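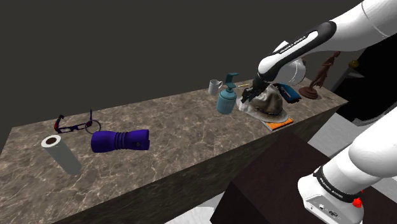 Minutes – Cinholm Allotment Association, regular meeting, August 2018

Present: Cormac Ní Mhurchú (chair), Ulla, and 12 members. Apologies from the Magbanua plot.

1. Minutes of the last meeting
Approved with one correction. The hose left at the lower gate belongs to plot 4, not plot 14.

2. Water
The meter read 670 gallons higher than at the same point last summer. Ulla checked the line between the standpipe and the compost bays and found a slow leak at the second joint. Zunov quoted for the repair and can start after the weekend. Agreed to go ahead. Until then the upper standpipe will be shut off overnight, and members should fill their cans before dark.

3. Accounts
The balance is almost $1,001 after the seed order. The fence fund is kept apart from this and has not been touched. Two rents are still owed and reminders have gone out.

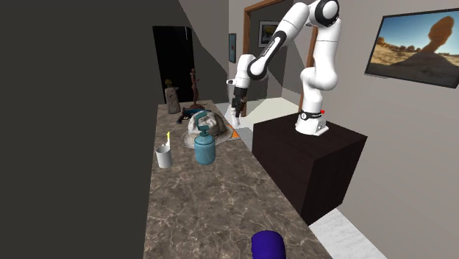
The question of raising the annual rent was put off to September. Several members wanted to see the water bill first – the one for the full quarter, not the estimate.

4. Paths
The path along the north fence is overgrown past the bean rows. Plot holders on that side are asked to cut back to the marker posts. Brambles go in the burn pile, not the compost.

5. Shed
The lock sticks. Cormac will oil it and replace it if that does not help. Anyone with a spare key should hand it in.

6. Any other business
A member asked if hens could be kept on site. The lease does not allow livestock – Ulla will ask the landlord if hens count. Surplus squash may be left on the bench by the gate.

Next meeting in September, same place. Meeting closed at 8:40.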